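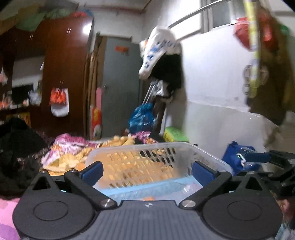
Method note: choosing a contact point on perforated baskets

Demonstrations collected with hand-held grippers in lived-in rooms have a known weak spot. Policies trained on them handle boxes and rolls well enough, then fail on lattice containers. The Wavlow group spent March looking at why, and Jurgita Vasiliauskas has now circulated the first results.

The working set was 1,529 demonstrations, all recorded with hand-held grippers in furnished homes. Each was labeled with the object class at first contact and the part of the object the finger pads closed on. For baskets the labels were rim, wall or corner. Labeling was done by 2 people working separately, with disagreements settled by Emrys Rowlands.

The baseline policy, Tonside, predicts a gripper pose directly from the wrist view. On solid objects its predicted pads land close to where the human operator placed them. On perforated walls the predictions scatter. The network appears to treat each slot edge as a candidate surface, and when colored packaging shows through the slots it often prefers the contents to the wall in front of them. Shadows make this worse. A lattice wall under a side light throws a second lattice onto the table, and in 14 of the failed trials the predicted contact was on the shadow.

The revised version, called Risside, adds one intermediate step. Before predicting a pose, it predicts a coarse mask of the container as a closed shape, holes filled. The pose head sees the mask alongside the raw view. Nothing else in the architecture was changed, and the training schedule is the same. On the held-out basket trials Risside chose a usable contact point 87 percent of the time.

Clutter near the target remains a problem. Small objects lying directly in front of a basket are sometimes absorbed into the filled mask, particularly when both are white or wrapped in clear film -- the boundary between crinkled plastic and a translucent wall is weak at the mask's resolution. A plastic-wrapped roll on its side against the basket is a typical hard case.

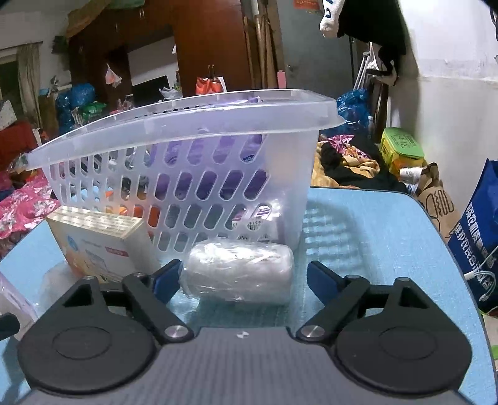 Next steps

Rowlands is testing a finer mask for the region between the finger pads only, to keep inference time down. A second change, suggested by the Ozoliņš lab, would let the mask carry two labels, target and neighbor, so that a nearby object is kept separate even when its edge is faint. Comparison runs on both are in progress. Label definitions for rim, wall and corner are available from Vasiliauskas on request.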